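Cimby Theatre names four-show season, first under new artistic director

Cimby Theatre has put out the lineup for its 30th season and it's a busy one. Four mainstage shows, a reading series, and a return to touring for the first time in years.

The Halifax company says the season opens in October with Salt Ledger, a new drama by Jade Lachance set in a fish plant office over one long night shift. Lachance grew up on the Eastern Shore and has had two shorter pieces in the company's reading series. This is her first full-length on the main stage.

It's also the first season programmed start to finish by Ifeanyi Oyelaran, who took over as artistic director from Colleen Morin last spring. Morin ran the place for 19 years. She's back in February, this time only as a director.

"I read a lot of scripts this winter. A lot," Oyelaran said at the launch, held in the theatre lobby with coffee and not quite enough chairs. "What I kept going back to were the plays about people at work. What you owe the person on the next shift. That kind of thing."

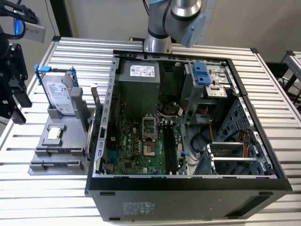
An open desktop tower on a slatted aluminum table.

The second show, running through the holidays, is the family one. Garnet Doucette, a familiar face to anyone who has sat through a Cimby Christmas, writes and stars in The Lighthouse Keeper's Other Hat. Puppets, live fiddle, a dog played by a grown man. Doucette wouldn't say which grown man. Matinees have been added after last year's holiday show sold out its whole run and people were turned away at the door, some of them with very small kids and a long drive home.

Tickets for that one go on sale ahead of the rest. Members first, then everybody else.

In February it's Morin's turn. She directs Naidu, a two-hander about a retired surgeon and the son who comes home to sell the house out from under him. The play has had one previous production, a short run in a church basement, and Morin said she has wanted to get at it properly ever since she saw it.

"It was freezing in there and I forgot to put my coat on at intermission," she said. "I just sat there. So, that's why we're doing it."

Casting for Naidu hasn't been announced. Auditions are local and open to non-union performers for the son's role, a change from past practice that got a small cheer from the back of the room.

The season closes in April with Lano, a musical with book and songs by Tyson McIntyre. It follows a country radio host through her last week on air before the station goes to automated playlists. Five actors, a four-piece band, all of it staged inside the broadcast booth. McIntyre played two numbers at the launch on a borrowed keyboard. The first one, a slow waltz about weather reports, went over very well. The second is still missing a bridge, he told the crowd, and he hummed that part.
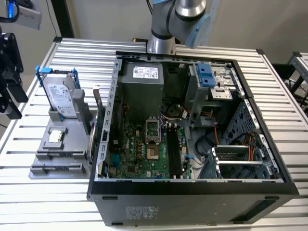

McIntyre has been working on Lano on and off since theatre school. Earlier drafts had a cast of twelve and a chorus, he said, and ran past three hours. Current running time is under two, with an intermission.

"I cut my favourite song. My mum's favourite too," he said. "She's not over it."

The touring show is a remount of Wundisum, the clown piece that was a surprise hit in the studio space two seasons back. It goes out in May to community halls and school gyms across Nova Scotia and into New Brunswick. Stops are still being booked, and the company says any hall with a flat floor and a working plug should get in touch. Set packs into one van. Cast of three, one stage manager, and they all load in.

Halls that want it will pay a flat fee or split the door, their choice. Oyelaran said he wanted that arrangement in place before anything else about the tour was settled, after hearing from presenters who'd been burned by guarantees they couldn't cover in a slow year.

The reading series moves to the studio, which seats 80, and stays pay-what-you-can. Six new scripts, one a month from November. Submissions are open to writers living anywhere in Atlantic Canada and there's no fee. Writers get paid, and so do the actors.

A few practical things. Curtain moves up to 7 p.m. from 7:30 for all evening shows, which came out of an audience survey in the fall. The company got 1172 replies, and an earlier start was the top request by a good margin, ahead of legroom. Legroom is being looked at. There will be one relaxed performance and one with ASL interpretation for each mainstage show, and masks will be requested at a single matinee per run. 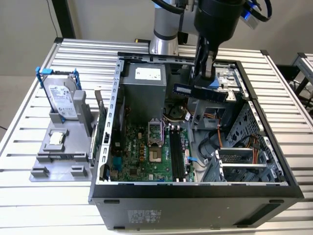

Subscription prices are holding for the four-show package. Single tickets go up by two dollars. The under-30 rate stays where it was and now covers the musical as well, which it hasn't in the past.

The bar reopens too. It has been shut since the pipes went, and regulars were asking about it at the launch before anybody got around to asking about the plays. Oyelaran promised it would be open by opening night and then looked over at the general manager, who nodded, more or less.

Lachance, asked how she was feeling about opening the season, said she was still rewriting the second act and would rather not discuss it. She did say the fish plant is based on a real one, that her aunt worked in the office there, and that her aunt has read the script and sent back notes. Four pages of them, mostly about the phones.

Rehearsals for Salt Ledger start right after Labour Day. Oyelaran is directing. Design team and full cast are to be anounced over the summer.

Subscriptions are on sale now at the box office and online. Current subscribers have until the end of June to hang on to there seats, after that they go back into the general pool. Box office is open noon to 5 p.m. and for an hour before any performance.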